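Lists Archives Threads Authors Search Help

Archives > Skorau > Robot Learning > February

Subject: Re: Derura demos, how many is enough?

Cledwyn and all,

I read the pitch twice, once with coffee and once without, and then drove the thing myself. I came away less sure than you are. My complaints are below, with Cledwyn's message quoted in pieces where I'm answering it.
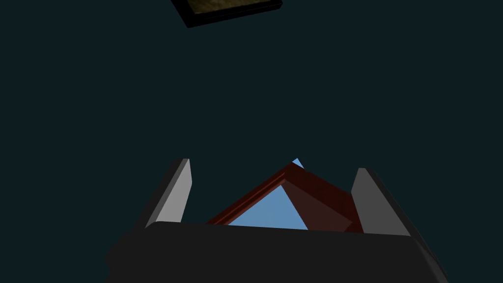
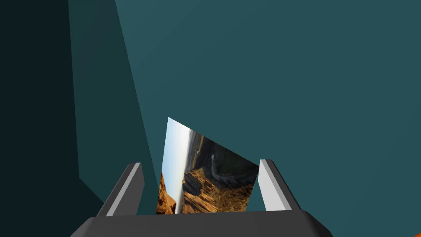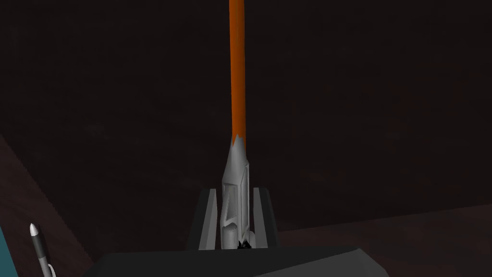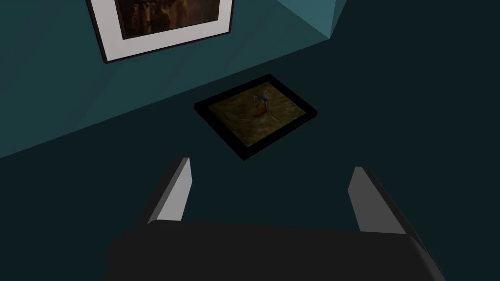 > Cledwyn Voyle wrote:
>
> I think we should stop arguing about planners for this one and just
> show the robot what we want. The Derura house is running, the remote
> rig is running, and anyone on the list can sit down and drive. We
> have 600 demos already. Pick up, carry, put down. I say we train on
> what we have, see what comes out, and collect more where it's weak.

I have no quarrel with showing a robot what you want. I did it for years the old way, with my hand wrapped around a real wrist and my shoulder complaining at me. What I don't buy is "see what comes out" as a plan. When the result is bad you won't know whether the data was thin, the drivers were sloppy, or the camera couldn't see what mattered. You'll guess, and you'll guess data, and then you'll ask us all to drive some more.

Let me start with the 600. I went through the log on Friday. A demo in that log is anything that began with a reset and ended with someone pressing save. I found saves where the driver reached for the wrong thing, backed out, and reached for the right one. Is that one good demo or one bad one with a good one stuck on the end? A person watching would shrug and say the driver fixed a mistake. A policy that learns from every step equally will learn the mistake too. It'll learn to wander over to the wrong object and then have second thoughts. I've seen arms do precisely this, and it looks thoughtful right up until you put a clock on it.

> The drivers got good fast. By the second sitting most people were
> getting a clean grasp on the first try.

Clean by whose eye? The save button doesn't ask. And "got good fast" cuts the other way for me. If people got better, then the early demos and the late demos show two different ways of doing the same job, and they're sitting in one folder with the same label. I'd throw the first sitting out for every driver. I know that hurts. Keep it somewhere if you can't stand to delete it, but don't train on it.

My own first sitting was terrible, for the record. I kept coming in with the fingers at a bad angle to anything flat. Thin things are miserable. With a block you can be sloppy about the approach and the fingers will sort it out when they close. With a card or a picture in a frame you have to get one finger on each face, or you have to catch it by opposite edges, and which of those you want depends on how it's lying and what it's leaning on. If it's flat on the floor I don't have a good answer at all. I ended up hooking one fingertip over the edge of a frame and sort of peeling it up, which worked in Derura, and which I'd bet money against on a real floor with real friction.

That gets to something I want to press harder on. A person driving by remote control finds out what the simulator lets them get away with. It takes less than an evening. You learn that if you close while you're still moving down, the contact solver gives you a little hop and the object lands between the fingers as if by favor. You don't decide to cheat. It just works, so you do it again, and by the end of the night it's your style. Then we train on your style. I'd like to see one driver's late demos played back with the contact settings nudged a bit. If the same motions fall apart, we've been teaching the robot to please the simulator.

> Wrist view only is fine. The driver sees what the robot sees, so
> there's no gap between the two. That was the whole point of the
> Llewellyn setup.

It was the point of the Llewellyn setup, and it's half true. On the screen I was driving with, yes, I see what the robot sees. But I also remember. I know where the shelf was before I turned. I know the big piece of wall I'm staring at is a wall, since I backed away from it ten seconds ago. When the wrist is down low and the hand is blocking the bottom half of the thing I'm grabbing, I carry on from memory and don't notice I'm doing it. The policy as you've described it gets the current view and a very short history. So there IS a gap, and it's in the driver's head, where the log can't get at it.

Here's the test I'd like. Sit a driver down, blank the screen now and then, and bring it back at a random point in a demo they've never seen. Ask them what they'd do next from that one view. Where the person is lost, the policy is going to be lost too, and more demos of the same kind won't help. My guess is that people will do well when there's something standing up between the fingers with a plain wall behind it, and poorly when everything is dark and flat and at a slant. It's only a guess. It would cost us an afternoon to find out.

I'd also want the lighting looked at before anybody drives again. Some of those rooms are so dim that I was leaning toward the monitor. A dark hand in front of a dark floor is hard for me, and I know what the hand looks like. If dim rooms are there on purpose, for variety, good, but then somebody should say so and tag them. If they're dim because that's how the house was set up, let's fix it.

> Kornico used 8 drivers and mixed everything together and it came
> out fine.

I've seen the Kornico talk too. They showed us the videos they wanted to show us. I'm not saying it's false. I'm saying a talk with clips in it is a thin thing to hang our next two months on. I asked them afterward how they scored a run and the answer was that someone watched it. Did that someone know which policy was running? I got a smile.

And mixing drivers is its own problem. I come at things from the left. I don't know why, I just do. Somebody else comes straight down. Average the two of us and you get an arm that descends at a lean and arrives beside the object. There are ways to deal with that, I know the papers, please don't send me the papers. But every one of them works better if the driver is recorded with the demo, and right now the name field in our log is empty for 29 of the sittings. That's something we can fix tonight for free.

> What would convince you?

Fair question, and I'd sooner answer it than keep grumbling.

First, a held-back set. Pick rooms and objects now, before any training, and don't let anyone drive in them. Not even to "check the reset."

Second, a written rule for what counts as a grasp and what counts as a finished demo. It can be short. Mine would be: the object is off whatever it was on, it stays between the fingers while the arm moves, and it's let go where the task said. If the driver went for the wrong object first, the demo gets marked and left out. If somebody has a better rule I'll take theirs, but I want it on paper before the next save.

Third, train 2 policies. One on everything in the folder, one on only the demos that pass the rule. Same settings, same held-back rooms. If the big messy pile wins, I'll say so on this list and I'll drive as many evenings as you like. If the small clean pile wins or even ties, then we stop collecting by the bucket.

Fourth, and I know this is the one you'll skip, I'd like a dumb baseline. Scripted approach, straight down, close, lift. No learning. I want to know how many of these tasks fall over to something I could write before lunch. If the script gets most of the upright objects, then the demos of upright objects are teaching us nothing and we should put all the driving time into the flat ones.

> It's a better use of people's time than another planner thread.

Maybe. It's certainly more fun, and I'll admit I stayed on longer than I meant to. But fun is part of my worry. People will happily grab the long skinny upright thing over and over, it feels great, and they'll put off the frame on the floor until they're tired. Look at which tasks have the most saves and tell me that isn't what happened. Somebody should be handing out tasks, and the driver shouldn't get to skip.

A small one on the rig itself: the close button has a dead spot near the end of its travel. I'd think I was shut and I wasn't. Several of my saves have the fingers a hair open while I'm already lifting. If other people had the same trouble, then the recorded command and the recorded finger position don't agree, and we need to decide which of those we're training on. I'd vote for position. Cledwyn, do you know which one the export script is writing? I looked and couldn't tell, there are two columns with nearly the same name.

I can draft the grasp rule over the weekend if no one else wants it. I'd need somebody to pull the held-back rooms, and it should be a person who hasn't driven in the house yet, so that lets me out. I'm also willing to be one of the blank-screen drivers.

Please don't start the training run before the name field is fixed.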